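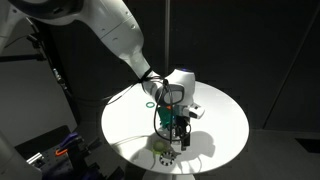

Grasp ordering trials. Mattes opened with the ordering result, which had been carried over from the April meeting. The method asks the policy to name its next target before the arm moves, and the named target is then held fixed until the fingers close or the attempt times out. Leonie said the hard layouts are the ones where two unlike things sit close together, such as the fuzzy yellow-green ball with the black and white ring just in front of it, with the fingers coming straight down from above. Without the fixed target, the policy tends to drift between the two on the way down. With it, drift still happens in the camera features but no longer reaches the motion commands. She wants this wording in the report and not the stronger claim from the first draft.

Filed under: Meeting Notes / Manipulation Group

Soscombe lab, September 16, 2025
Present: Mattes Hollmann (chair), Leonie Wendt, Vidar Myklebust, Imke Janssen (minutes)
Apologies: Malte Buschmann

1. Trial log
Vidar reported that the log now holds 509 attempts, all labeled. Labels were done by two people working separately. They disagreed on 36 attempts, mostly over whether a ring that slid before being lifted should be marked as a clean grasp. Agreed: a slide is a clean grasp if the fingers do not reopen. Vidar will relabel the 36 on that basis and keep the old labels in a separate column.

2. Baseline
Imke asked if the baseline had been run with the same time limit as the new method. It had not. The baseline was given a shorter limit in the early runs, and Mattes agreed this makes the comparison unfair. Those runs will be repeated. No success rates go to Sondton until this is done – Leonie will let them know.

3. Layouts and resets 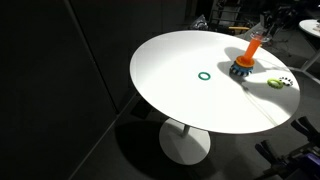
Does the fixed target still help when the objects are far apart? Only a little, going by the runs so far, and Leonie expects most of that gap to close once the baseline gets the full time limit.

Vidar would like the report to give results by spacing as well as overall. Mattes agreed, provided the spacing groups are set before anyone looks at the repeated baseline. Imke will write them down and circulate them.

There was some discussion of resets. Placing objects by hand has made the starting layouts uneven, and the person resetting may be favoring easy positions without meaning to. Malte had sent a note suggesting a list of random positions drawn up in advance. Accepted, with five layouts per list.

4. Code
The Lenz branch is to be frozen before the repeat runs start. Vidar has one open fix for the timeout counter and will merge it first. Anything else waits.

Actions
Vidar – relabel the disputed attempts, merge the timeout fix, freeze Lenz
Leonie – write to Sondton, revise the results section
Imke – spacing groups
Malte – layout lists
Mattes – schedule the baseline repeats

Any other business: none. Next meeting to be set once the repeats are finished.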